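Jyoti Grewal
@jyotigrewal
Rewiring the doorbell in a house built before anyone wrote anything down. Thread, because a few people asked how the February job went.
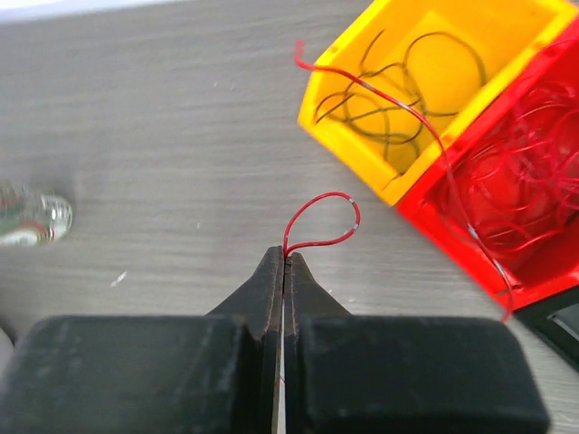 The house is my aunt's old place on Rerura Street. The chime in the hallway quit over the winter. I replaced the button first, which is what everyone does, and it made no difference.

A wired doorbell is a simple loop. Transformer, button, chime, back to the transformer. If the button is new and the chime is dead, you check the transformer next. I had to find it first.

It was not by the breaker panel. It was not in the attic. It was screwed to a joist in the basement behind a shelf of paint cans, and it still had the old Oravec Electric sticker on it from whoever put it in.

I turned the breaker off, checked with a tester, then turned it back on and put a meter across the low-voltage screws. Should have been 16 volts. I got 4.

So the transformer was bad. A new one from Dorard Hardware was 13 dollars. I paid the same again for a spool of bell wire, so 13 twice on the receipt, and the cashier asked if I'd meant to ring it up that way.

If you have never worked on the house-voltage side, get someone who has. Kiros Bogale from down the block is an electrician and he did that part for me. It took him less time than moving the paint cans.

The low-voltage side I did myself. Label the wires before you take them off the chime. Mine were marked F and T on the terminals, front and transformer, but two of the three wires were the same color after all those years of dust.

Strip less than you think you need. Half an inch is plenty. Bend the bare end clockwise around the screw so it pulls in as you tighten.

The old wire was brittle where it came through the door frame. I taped the new piece to the old one and pulled it through from the basement. It stuck once – I backed it up a few inches and it came.

Someone asked why I didn't buy a video doorbell. The one I looked at was 300 dollars with the chime kit, and my aunt doesn't want to charge anything. She wants it to go ding.

It goes ding. The back door only gets one note and the front gets two, so she can tell which one to answer.

Next is the porch light, which comes on when it feels like it. I think it's the switch. I'll post when I've had the cover off.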